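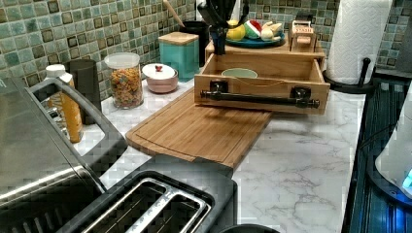 Wendy Kettle asked after the last lecture whether a household that buys in bulk is saving or merely spending early. For the purposes of this unit it is spending early, and students should treat it as such in the March paper.

Unit 4: Household Stocks and Storage

A stock is any quantity of goods held for later use. Its cost has two parts: the price paid, and the cost of keeping the goods until they are needed. The second part — space, spoilage and money tied up — is often left out of household budgets.

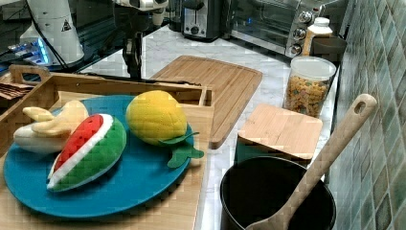

The Breltdale survey covered 991 households. Of these, nearly 40 per cent kept no written record of what they held. Students should read the survey tables before the seminar and note how spoilage is defined.

Reading: Cheema course reader, page 49 onwards. Written answers are to be handed in at the start of the seminar.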